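Oiling a light wood dining table: how often is too often?
Forum: Home & Repair > Furniture

levelbubble
October 19, 2020
We bought a Stendska table in the spring, the 70 inch one, unfinished top. The leaflet that came in the box says to oil it "regularly." That is the whole instruction. My spouse has decided regularly means monthly. I had decided it meant whenever the next owners get around to it. We are now at an impasse, and the table is starting to show every glass anyone has ever set on it. What do people do?

pinchofsawdust
Monthly is a lot. You'll end up with a table that grabs your sleeves. I do mine twice a year, once in December before the relatives arrive and once after, when I can see what the relatives did. Wipe on, wait 20 minutes, wipe off. The wiping off is the part people skip, and then they come here to ask why the homework is stuck to the table.

oldgluepot
Disagree with all of this. Put a real finish on it. Water-based poly, 4 thin coats, sand lightly between them, and don't think about it again until you move. Oil is for people who enjoy having a chore with a nice smell.

pinchofsawdust
And when the poly gets a scratch down the middle, you strip the entire top. With oil I rub the spot with 400 grit, put a little more on, and go have lunch.

oldgluepot
In eleven years I have had one scratch. It's under the fruit bowl. The fruit bowl lives there now.

levelbubble
I should say it's meant to stay pale. That's the reason we bought it. Everybody in the house agrees on the color, and I would like to keep the one thing we agree on.

quartersawn_ish
Then be careful with oil, whoever wins above. Straight linseed will take a light top to the color of weak tea inside a year. Hardwax oil with a bit of white pigment is what you want. I used the Levia one on ours and it stayed put. Smells like a shoe store for two days.
Also think about what it sits beside. Pale wood next to something nearly black looks paler than it is, and then you bring a sample home and wonder who swapped it. Light tops for the color, second one has the dark next to it: 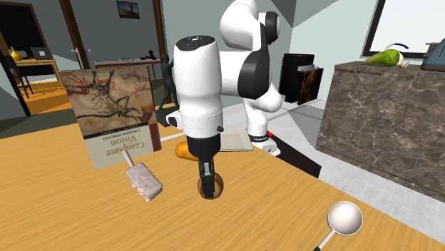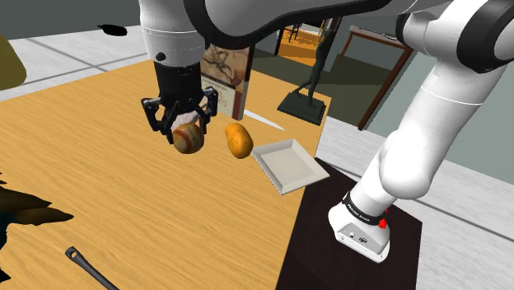
If your chairs are dark, test the oil on the underside and then hold a chair up against it. I know how that looks. Do it when you're home alone.

levelbubble
Chairs are black. I have now been under the table with a flashlight and a chair leg. The dog left the room.

mrs_coaster
Has anyone considered coasters? I say this every time one of these threads comes up and I get no replies. A set costs less than a can of oil.

oldgluepot
We have coasters. They are in a very attractive stack at the far end of the table, where they protect the coaster at the bottom.

pinchofsawdust
On the Levia stuff: two thin coats, whatever the can says. The can says three. The can is in the business of selling cans. Coverage was fine, I did a 60 inch table and both benches and had enough left over for a cutting board I don't like.

quartersawn_ish
I'd do the three on a brand new unfinished top, it drinks the first one. After that, one coat a year. And do the underside as well or it can cup on you.

oldgluepot
Underside thing is a myth. Mine is bare underneath and flat as the day I bought it.

quartersawn_ish
Yours is from Malten. They bolt a steel bar across the bottom of everything they make. You could leave it in a creek.

oldgluepot
I have just looked and there is a steel bar. I withdraw part of that.

levelbubble
What about the rings that are already there? Two from glasses and a big one from a Zalewska casserole dish that was, I was told, "not that hot."

pinchofsawdust
Glass rings: 180 grit with the grain, then 240, then oil. Don't sand only the ring or you'll have a ring-shaped clean spot, and that's harder to blame on a guest. Do the whole board edge to edge.
White haze from the dish might come out with that too. If it went brown, it's scorched, and you'll be at it longer.

mrs_coaster
Trivets also exist.

levelbubble
It went brown. Current plan is sand everything, three coats of the pigmented oil, underside included, then once a year. My spouse has accepted once a year in exchange for choosing the date. I've ordered coasters too.

mrs_coaster
Cork or felt?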